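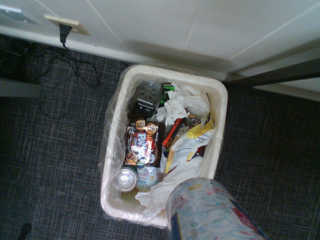
3 min read

I stopped buying lunch at work in April. I had added up a month of receipts one evening and the total came to $306, and that was only the sandwich place downstairs. Coffee was on a different card and I decided not to look at that one.

The plan was simple. Cook on the weekend, carry it in, eat it at noon. I have tried this before and quit after a week every time, so this time I wrote down what went wrong as I went.

The first problem was rice. I made a big pot and by the third day it was hard and I didn't want it. Olesia Yatsenko, who sits near me and has brought her lunch for years, told me to freeze it in flat portions while it is still a little warm. It comes back fine with a spoonful of water and a lid. I do the same with lentils now.

The second problem was the afternoon. Lunch at noon leaves me hungry at 3, and that is when I used to go down and buy something. I keep cookies and nuts at my desk and I have stopped feeling bad about it. A pack of cookies from the grocery store costs far less than one muffin from downstairs.
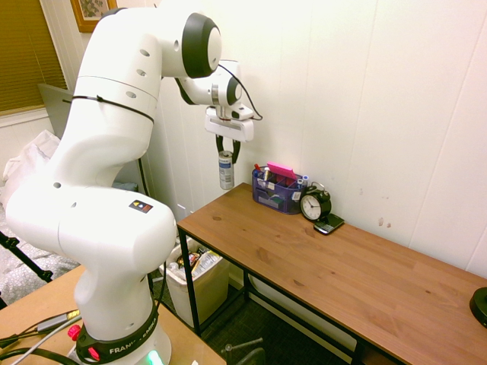
Last updated: April

The third problem was boredom. Five days of the same stew is too much for me. I make two things now, usually a soup and something with noodles, and switch between them. Taras Tymoshchuk offered to trade a container a week with me, and that has helped more than any recipe. His cabbage and potato dish is better than anything I make. He says the trick is to brown the cabbage longer than you think you should – I have tried it twice and burned it once.

On containers: I bought a set of Omik ones with the clip lids. Two of the clips have snapped already. The old glass jar I had at home works better for soup, though it is heavy to carry. If I bought again I would get fewer and spend more on each.

I spent $50 on groceries for lunches in the first two weeks, and some of that was oil and spices that will last a while. I still buy lunch once in a while when people are going out together. I don't count that as failing.

Next I want to sort out breakfast, which at the moment is toast over the sink. Liudmyla Symonenko has promised me her recipe for oat bars. She says they keep for a week in a tin, and I have a tin.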